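A morning at the Hellus lab in Bundberg

May 21, 2021

So I finally got to go see the Hellus group! I'd been pestering Kristaps Lill for a visit ever since I read their April write-up, and he gave in (thanks, Kristaps!).

The idea they're testing is simple enough that even I could follow it. You don't drive a robot around to teach it. You pick up the gripper in your own hand, do the job yourself, and the camera on the tool records what the fingers see. Then a policy gets trained on those recordings and runs on an arm with the same fingers. They call the setup Erraji, and I never did find out why.

The number everyone was talking about was 197. They'd collected 224 demonstrations for one tabletop task and thrown out the ones where the tracking drifted, and 197 were left. Trained on those, the arm got 13 out of 20 tries. When they trained on the whole pile, bad tracking and all, it did worse, and Kristaps thinks the cleanup matters more than people in his field like to admit. I asked if 20 tries was enough to say that. He laughed and said no, they're running more.

I got a turn with the gripper too, and wow, it's harder than it looks! The fingers are dark green blocks, pretty scuffed by now, and you have to keep them in view of the camera while your wrist wants to do something else. My first few went straight in the reject folder. Lunch was soup across the street, and then I had to run for my train.
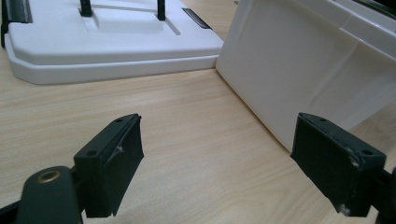 Vaida Venckus
Staff writer, Jinent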